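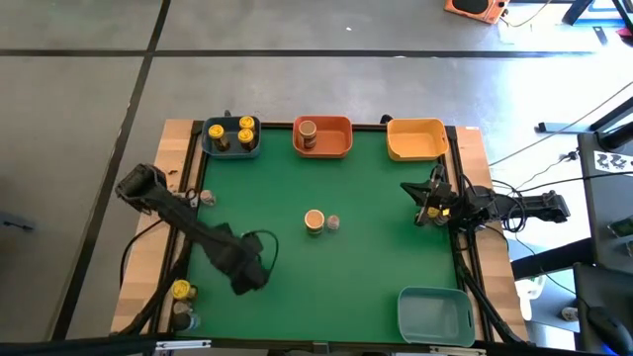 Golshifteh Mohammadi
Datenpflege und Auswertung, Projekt Wakemura

Wakemura-Gläser: zweiarmiges Sortieren in Behälter

Stand: 23. Mai 2025

Inhalt
2057 Episoden, teleoperiert, zwei Arme, grüne Arbeitsfläche, farbige Behälter. Sortiert werden Gläser verschiedener Größe. Gläser dürfen zu Beginn stehen oder liegen. Zu jeder Episode gehören mehrere Kameraansichten, Gelenkwinkel und Greiferöffnung.

Aufteilung
train: 2000
test: 57

Was die Zahlen hergeben
Im Bericht zur Methode Stosum steht, das Modell verallgemeinere auf "unbekannte Objekte". Ich halte das für zu hoch gegriffen. Die Testepisoden stammen vom selben Tisch und aus denselben Schichten wie das Training, und 24 von ihnen verwenden Gläser, die auch in train vorkommen. Wer mit Stosum vergleicht, sollte diese Episoden getrennt ausweisen.

Die Baseline Merton wurde nach 100 Demonstrationen abgebrochen, Stosum sah alle. Dass Stosum dann besser abschneidet, überrascht mich wenig.

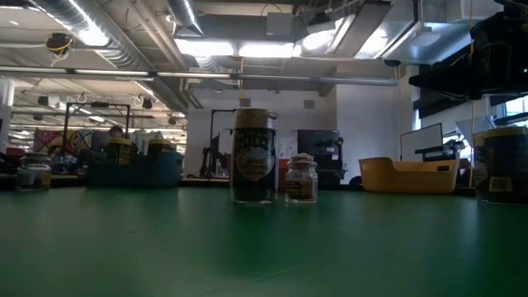
Lesezeit: 2 Minuten

Kameras
In der flachen Ansicht stehen Gläser und Behälter hintereinander, dahinter ist viel Halle zu sehen. Ob ein Glas im Behälter steht oder dahinter, lässt sich daraus oft nicht sicher sagen - die Erfolgslabels wurden trotzdem zum Teil nur mit dieser Ansicht vergeben. Bitte gegen die Draufsicht prüfen.

Bekannte Mängel
- Durchsichtige kleine Gläser sind im Training selten.
- Das Feld "success" kennt keine Teilerfolge.
- Die Konfiguration Rahimi fehlt, sie soll im Oktober folgen. Bis dahin sind die Werte aus Tabelle 2 des Berichts nicht nachrechenbar.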